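Home News Reviews Interviews Shop finder Forum

Pascal Fuchs on Garkedine, bad rules and the card everybody hates
6/4/25
Words: the Interviews desk

Pascal Fuchs is late, then early for the next thing, so we get one pot of tea and most of a second. He has a carrier bag with him. In the carrier bag is Garkedine, the new one, in a white box with nothing written on it except GARK in biro.

"Don't photograph the box," he says. "The box is going to be lovely. The box is the only bit that's late."

If you played Wonidon you know roughly what you're in for. Wonidon was the one with the lighthouse keepers, small tin, mean little game, everyone stealing each other's oil. It came out through Schouten with almost no fuss and then just kept selling. Garkedine is bigger. 200 cards, no board, no dice, and a rulebook he says he has rewritten more times than he'd like to admit. You run a travelling market. So does everyone else at the table. The market moves on whether you're packed or not.

That last part is the game, more or less. At the end of each round somebody turns over a Road card and anything still on your stall when the road opens gets left behind. Doesn't go back in the deck, doesn't go to your hand. It sits there in the middle of the table and the next player to come through the town can have it.

"People get so upset," Fuchs says, happily. "They'll have this beautiful stall, all the spices lined up, and they get greedy for one more sale. And then the road opens and it's all just sitting there for somebody else. I had a man at a test night in Zukport get up and go and stand in the car park."

Did he come back?

"He came back and won. Which is a good sign, I think. You want it to hurt and you want to be able to recover from it. Wonidon you couldn't always recover. If you lost your oil early in Wonidon you were basically a spectator with a lamp."

He's quite hard on Wonidon, all the way through. I like it a lot and said so and he pulled a face.

"I like it too! I like it the way you like your first flat. I wouldn't move back in."

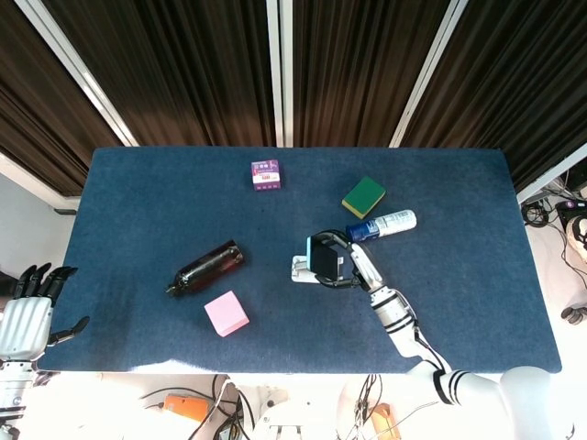
So what's changed. The stealing, mostly. In the old game you took things straight out of another player's hand, and he thinks now that it made people hold a grudge against a person when they should have been cross with the cards. In Garkedine you never take from anyone's hand. You pick up what they dropped. Same loss for them, same gain for you, but the mood at the table is completely different. I've played three rounds at his kitchen-sized end of the café table by this point and I can confirm, I was annoyed at myself and not at him. Mostly.

The other big change is talking. You can haggle. You can promise things. Promises are binding for the current town and worthless in the next one, and there's a card called Long Memory that makes one promise carry over. It is a horrible card. I had it. I forgot to play it.

"Everybody forgets to play it. I've thought about cutting it for exactly that reason, and then someone remembers and it's the best moment of the night."

On cutting things

The first version had 303 cards. He kept them all, they live in a shoebox, and he brings it up the way other people bring up an old car. There was weather. There was a whole set of animals that ate your stock. There was a tax collector who had his own turn.

"The tax collector had his own turn! He had a hand of cards! You had to play as him, as well as yourself, and he could beat you. My sister came last to the tax collector. She doesn't let it go."

What went first?

"The weather. It was pretty, the drawings were lovely, and it did nothing that the road wasn't already doing. Two things telling you to hurry up. So you keep the one that's funnier."

And the animals?

"Goat stayed. One goat. The goat is very important."

The goat is very important. I won't spoil it. If you're dealt the goat, hang on to the goat.

He cuts by playing, he says, never by reading through. If a card comes up at a test night and the person holding it has to look it up, it gets a pencil mark in the corner. Three pencil marks and out. It's a slow way of doing it. There were test nights when nothing got marked at all and he went home thinking he'd finished, and then the next group would mark six before the tea break.

The whole thing took four years, on and off. Off for a good chunk of it. He was teaching, then he wasn't, then he was packing orders for Schouten in the run-up to Christmas, which he recommends to anyone who designs games.

"You pack your own game into a box and you think, why did I make this tin so tall. Who did this. You find out what everything weighs. You find out that the shape you thought was charming means you can only get a few in a carton and there's a gap down the side. Garkedine is a very sensible shape. Very boring shape. Stacks like a brick."

On rulebooks

We argue a bit here. I think rulebooks are worse than they were, too glossy, too many pictures of components and not enough of "what do I do if we both want the same card". He thinks they're better but that people have stopped reading them and watch somebody play it instead.

"And that's fine, I do it too. But then you've learned that person's mistakes. There's a whole lot of people out there playing Wonidon with a rule that doesn't exist. They think you get an extra oil if you're last. It's not in there! I never wrote that! It's quite a good rule, I'm furious about it."

He's put it in Garkedine. Sort of. The last stall to pack up gets a Straggler token and it's worth a bit at the end, if you still have it, and you usually don't.

The new rulebook is a single folded sheet. One side is how to play and the other side is arguments. He's actualy called it that, Arguments, and it's a list of all the rows people had at test nights with the answer next to each one. 63 of them. Some are long. Number one is "Can I sell the goat?" and the answer is no.

It's the best bit of rules writing I've seen in ages and I told him so and he went slightly pink and poured the tea on the saucer.

Playing it with kids, playing it with two

Quick ones, as he was looking at the clock.

Two players? Works, he says, but it's a different game. Quieter. You both know exactly who dropped what. There's a dummy stall you set up between you and he'd reccomend leaving it out the first time, just to get the hang of the road.

Children? Fine from whenever they can read the cards and lose without throwing them. He won't put an age on it, Schouten will have to, they've been having the conversation.

Big groups? No. Don't. "It says five on the box and it means five. Someone will tell you they played it with eight. I'm sure they did. I'm sure it took until morning."

Sleeves? He doesn't sleeve his cards. Doesn't mind if you do. The box will take them sleeved, just, he checked, and he'd like that written down because he got a lot of letters about the Wonidon tin.

Expansion? Long pause. "There's a shoebox."

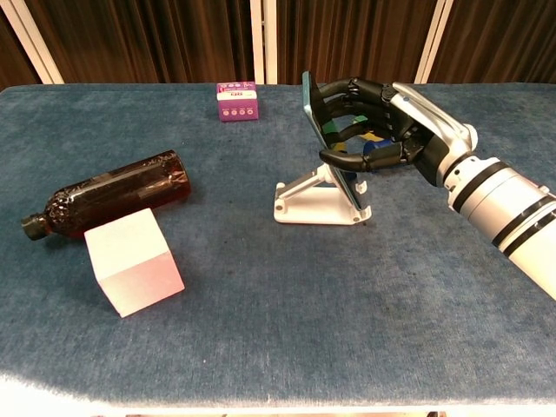 What's next

Garkedine is out in September, if the box behaves. Schouten are doing the first run and there'll be a table for it at the Zukport games weekend, where you can sit down and have it explained by somebody who isn't him. He prefers that. Says he's terrible at explaining his own games, he starts with the bits he's proud of and forgets to say how you win.

(You win by having the most coin when the road runs out. I had to ask. Two rounds in.)

After that he isn't sure. There's a tiny bluffing game he plays with an ordinary pack, no name, he showed me on the back of a receipt and I'm still not certain I understood who was lying. There's something with maps. There's a reprint of Wonidon being talked about and he'd want to change the tin and fix the early oil problem, and possibly write in the rule he never wrote.

Would he credit whoever made it up?

"If they write in. They'll have to prove it."

He packs up. White box, biro, carrier bag. One card's gone under my saucer and we both go for it and it's Long Memory, so he puts it face up on the table and waits to see if I'm going to say anything. I'd promised to pay for the tea.

I paid for the tea.

Garkedine, designed by Pascal Fuchs, published by Schouten. Two to five players. We'll have a full review once there's a finished copy in the office.

Contact us | Write for us | Copyright 2025, all rights reserved | Back to top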